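Week 9 notes: can they do the chores yet?

Last week I promised we'd get off the welding line and talk about the stuff I'd pay real money to hand over. Laundry, dishes, and the one nobody puts on their wish list – cords. I picked cords for today, and I'm going to stick with them for most of the hour, so bear with me.

Quick recap from the reading. The Bruvar survey sorts chores by how much the object changes shape while you handle it. A mug stays a mug. A shirt is trouble. A charger is a nasty mix, one stiff little block that's easy to pinch, and then (often) a long floppy tail that does whatever it wants. 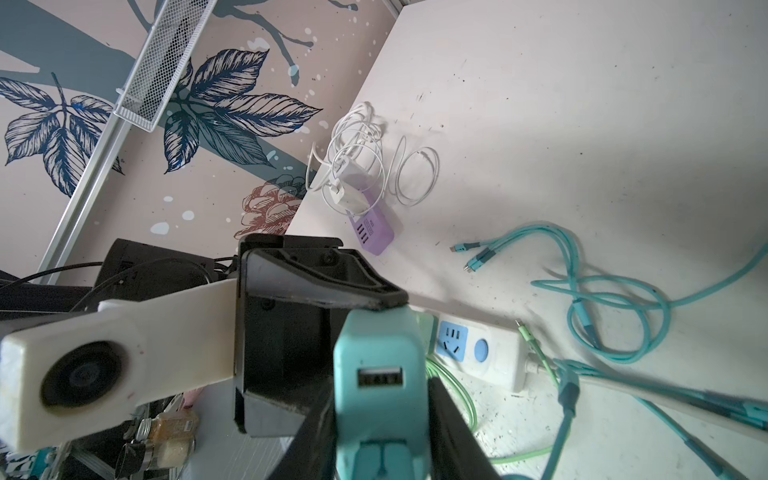
PART 3: THE GRASP IS THE EASY BIT

Look at the teal charger block down by the finger pad. Flat sides, good size, I'd expect any decent gripper to manage that one. Now look past it at the pile of white cables with the chargers tucked in among the loops. Which loop belongs to which plug? I can't tell you from the picture, and I've got two good eyes and a lifetime of junk drawers!

My own rule of thumb for this course: ask what the machine has to know before it closes its fingers. With the block, not much. With the pile, you need a guess about what's underneath and what will come along for the ride when you pull. Garrido calls this "hidden attachment" in chapter 19, and yes, it's on the reading list.

Then there's plugging things in. You have to hold the plug straight, line up the prongs and push, and you want something keeping the strip from sliding away – I use my other hand and sometimes a knee. Two arms help a lot, but now they have to stay out of each other's way in a very small space.

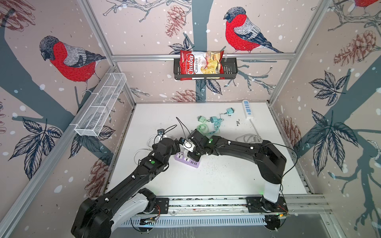
Two arms, one plug adapter, one lavender power strip.

So, are we there yet? For shop floors, where you can fix the strip down and feed parts in the same way every time, I'd say mostly yes. For my kitchen, no.

For Saturday's session in Usdale: read the Nindley handout up to page 139 and bring a chore you hate, broken into steps.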